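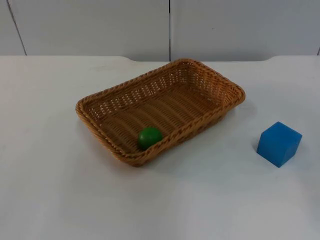 Issue 68

Minutes, Soltthorpe Electronic Music Circle, September 2026

I took the notes again, so blame me for the spelling. Ruwan Dewan played us both sides of the new Horon album - I loved the long sequencer piece, Iresha Rathnayake thought it dragged. We agreed to press 100 copies of the Varkska live tape (two members voted against, and they want that written down!). Iresha will ask Sakai about the sleeve art. Our balance is $432. Next listening night is in October, bring your own headphones.

Last updated: after the meeting

This site uses cookies. Accept / Decline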